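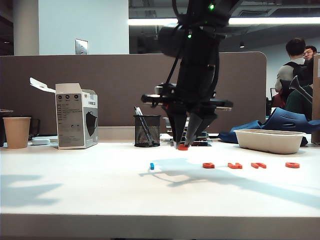 When a group asks for money to build a manipulation station, the first mistake is usually that they write only the price of the arm. In these notes I use the word "station" for everything that must be present before the arm can do one useful task: the arm, the gripper, the table, the cables, the control computer, the small objects and the space for people to work near it. A tabletop station like ours can look very cheap, because half of the things on it come from an office supply shop. The foam letters, the mesh pen holder and the paper cup cost less than a lunch. But the gripper with two tapered fingers, which must close on a thin piece of foam lying almost flat on the table, is a serious line in the budget, and it should be chosen before the arm and not after.

Unit 4. Planning the purchase

4.1 Start from the object

Write down the smallest, the thinnest and the heaviest object you want to pick. For flat objects the shape of the finger tips matters more than the gripping force. Please ask the supplier for a drawing of the tips. If the supplier can not send a drawing, ask whether the tips are exchangeable and what a spare pair costs. Always plan for 2 spare pairs.

4.2 The case we use in class

The case is the Lornar project. The group had two offers, one from Zanix and one from Clultell. The Zanix offer was lower, but it did not include the mounting plate, the cable set or the training day. The Clultell offer included all of these, with a delivery time of 31 working days. After the missing items were added, the difference between the offers was $2,550, and Zanix was now the more expensive one. Kimie Hoshino, who prepared the comparison, put every missing item in its own row with the price written as "open" until an answer came. I ask you to do the same in your homework.

4.3 Costs that are often forgotten

Table with a stiff top, and its transport to the floor
Spare cables, as they bend with every movement of the arm
Light that stays the same in the morning and in the evening
Replacement of soft objects such as foam, which lose their shape
Hours of the person who puts the objects back between trials
Insurance during delivery

4.4 Renting

Güneş rents complete stations by the month. Renting is reasonable when the task is not yet clear. Compare the total rent with the purchase price minus what you can expect from a resale, and be modest with the second number. Check also who pays when a finger breaks.

Homework

Prepare a budget of one page for a station which sorts small flat objects. Include two offers and mark every open price. Hand it in on paper before the next lecture. The template is in the course folder, under Unit 4.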